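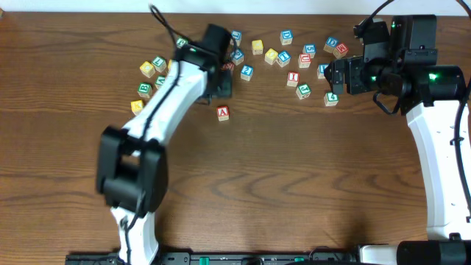
Letay Gidey
September 4, 2017

My daughter starts grade one tomorrow, so today I want to write a few things about learning to read in two languages at the same time. It is a long one, sorry.

At home we speak Tigrinya. At the daycare it was English. For three years my mother-in-law told me the girl will mix everything and speak nothing. She does mix. She says "Mama, hambasha please, the big one." I understand her very well.

The hard part was the letters. English has 26 and they change their sound whenever they like. Ours has more than 200, but each one is loyal. You learn it once and it stays. I was sure she would find ours harder because of the number. She found English harder because of "through" and "enough".

I asked Kirsten Fehr, who taught her in kindergarten, if I should stop with our alphabet until the English is strong. She said please don't stop. Read to her in whichever language you enjoy reading. I had been reading English books in a very tired voice, so this was good advice for me.

What we do now: one wall in the kitchen has paper with letters, only one row at a time. We change the row on Sunday. My husband Tekle wanted to hang the whole chart. She looked at it and went to watch cartoons.

Also we label things. Door, fridge, salt. First in our language, then English under it. My neighbour Sumeya Araya does the same in Arabic and says her son moved all the labels, so for one week the washing machine was called grandmother.

Books are the problem. In our library there are 400 picture books in English on the shelves near the window and three in Tigrinya, and one of the three has no cover. In March I asked if they could order more. They were kind and gave me a form. I am still waiting.

So I started to write small stories myself, on folded paper. The hero is a goat called Endale. He is not a clever goat. My spelling is not perfect either, my sister corrects it on the phone.

If somebody in the Estell area has children's books in Tigrinya or Amharic and the kids are already big, please write to me. I can pick up after work or trade. I have many English ones in good condition, and one goat story with coffee on it.

Olanrewaju Haruna asked below which age we began. With letters, at four. With songs, from the first day home.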